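Operations Basics, Unit 4: Flow, Bottlenecks and Waiting
Instructor: Houshang Najafi

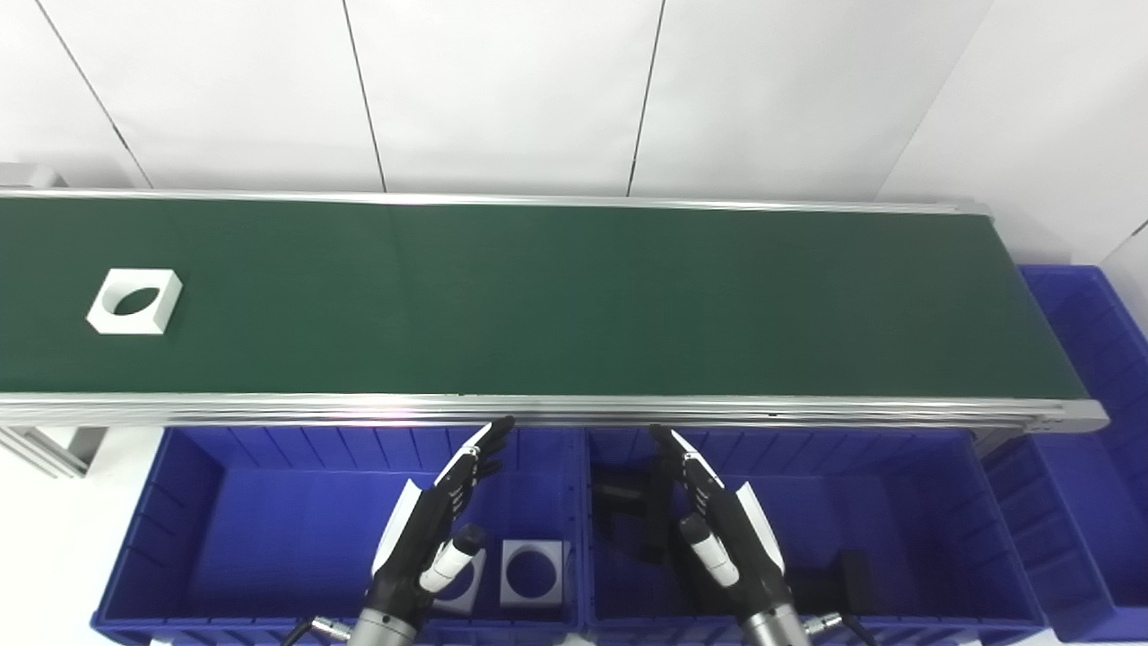 Last unit we looked at capacity one station at a time. In this unit we put stations in a row and ask what happens to the work between them.

Three terms you need

Throughput is the number of finished units that leave the process in a given time. Use the same time unit all the way through a problem. Most lost points on the last homework came from mixing minutes and hours.

Cycle time is the time between one finished unit and the next. If a line finishes 300 units in an hour, the cycle time is 12 seconds.

Flow time is how long one unit spends in the process from start to finish, waiting included. A short cycle time does not mean a short flow time. A bakery can put out a loaf every minute even though each loaf takes most of the morning.

The bottleneck

The bottleneck is the station with the lowest capacity. The whole line can't run faster than that station for long. To find it, write the capacity of every station in units per hour and look for the smallest number. Two identical machines side by side count as one station with double the capacity.

Speeding up any other station does not raise throughput. If the fast station comes before the bottleneck, the pile between them grows. If it comes after, the fast station sits idle more often. Students often suggest adding a worker at whichever station looks busiest. Check the numbers first, as a station can look busy when its people are sorting and moving the pile in front of them.

Little's Law

Average units in the process = throughput x average flow time

It holds for any process that is stable over the period you measure, meaning that about as much comes in as goes out. It works for parts in a plant, patients in a clinic and forms on a desk.

Worked problem: Wenditz bottling

Wenditz fills 3000 bottles an hour. On average there are 300 bottles between the filler and the packing table. How long does a bottle spend in that stretch?

Flow time = 300 / 3000 = 0.1 hour, or 6 minutes.

Now suppose the packing table slows down for part of the shift and the pile doubles, while the average output stays the same. Flow time doubles too, to 12 minutes.

Buffers

A buffer is space for work to wait between two stations. It keeps one station going when its neighbor stops for a short time. It also takes floor space, ties up money and hides defects, because a bad unit may not be found until the whole pile ahead of it is used up. The best place for a buffer is usually just before the bottleneck.

Before next class

Read the Hivell case, all 47 pages including the tables at the back. Write answers to questions 1 to 3, one paragraph each. Show your units. The Carhuamaca case moves to March.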